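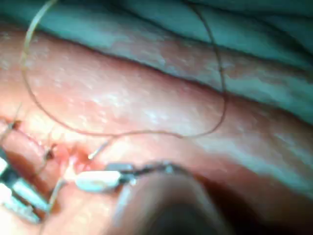
Harish Krishnan wrote in to say the tan thread holds a knot better than the black did, and could we please go back to the longer strand. Done. New batch is the long one.

Etska Practice Suture, uncoated, tan
Pack of 13 strands, needle attached
Item 286

For training benches only. Not sterile, not for patients, don't ask. Works on foam pads, silicone, chicken thigh, pig gut from the butcher. Bit stiff out of the packet, run it through your fingers first.

Needle is a half circle, tapered. Cutting needle verison is the Paterson, separate page, back in August.

Price: 14.95 a pack. Ten packs or more, email Callum Aitken for the school rate. Orders in before 2 pm go out same day.

Storage: dry, out of the sun. Resealable pouch now, the old ones tore. Opened packs cant be returned, unopened fine.

Goes with: Clekura needle holder, Foveo skin pad (large)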